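Neltness Shared Table Project
Progress report to the Morais fund, April

You asked for a plain account of what the grant has bought so far, so we have kept the good news and the doubts in the same report. We have spent $1,697 of this year's money, $571 of it on tableware and linens from Plonis. The remainder went to storage bins and the printed setup guide. Whether the guide was worth printing is a question we return to below.

The first claim in our application was that a standard kit would make table setting quicker for new helpers. We are not convinced yet. 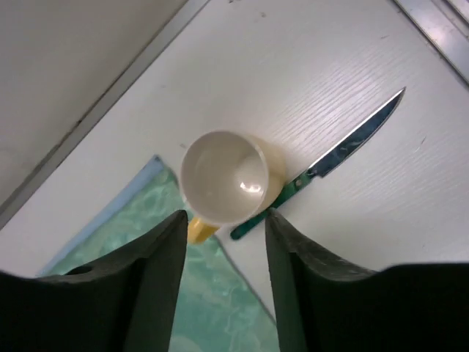

The kit was meant to follow a simple rule: cups in one bin, cutlery in another, and nothing stacked on anything sharp. In practice the rule holds until things come out onto the table. The cream cup ended up right over part of the green knife handle, with the blade pointing away from it, and the green sheet spread out alongside has no place in the guide at all. Helpers told us they read page one and skipped the rest. We believe them. The section on knives will move to page one, and we will cut the guide to 2 pages.

The Vuremico bins have been a mixed purchase. They stack well and the lids stay on, but the dividers are too shallow for the longer knives. We would not order them again at that price, and we have told the supplier so. 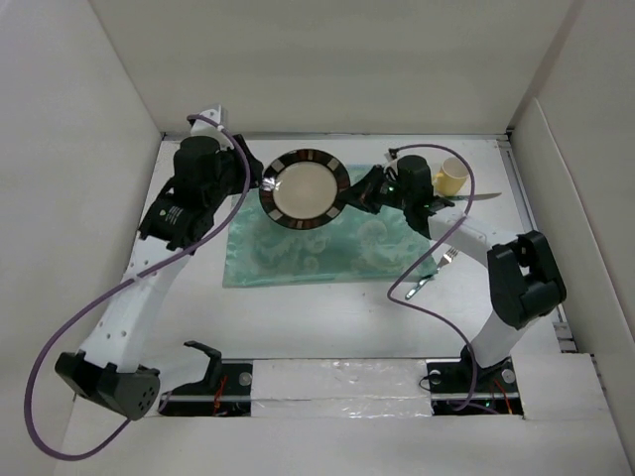 Placemats were the item we argued over most. Half of us thought fabric was a mistake and would slide or wrinkle, and the other half wanted the tables to look like someone had made an effort. The shiny teal one with the scroll pattern does look good against a brown-rimmed plate. It also has small ripples in it, and the plate is sitting over the upper left part instead of in the middle. The guide says "center the plate" and leaves it there. A drawing would do more than that sentence does.

Our target was 80 completed place settings checked against the guide. We have not reached it, and we would like to change the guide before checking any more. We are asking for no new money this period, only your agreement to move the unspent linen budget to reprinting.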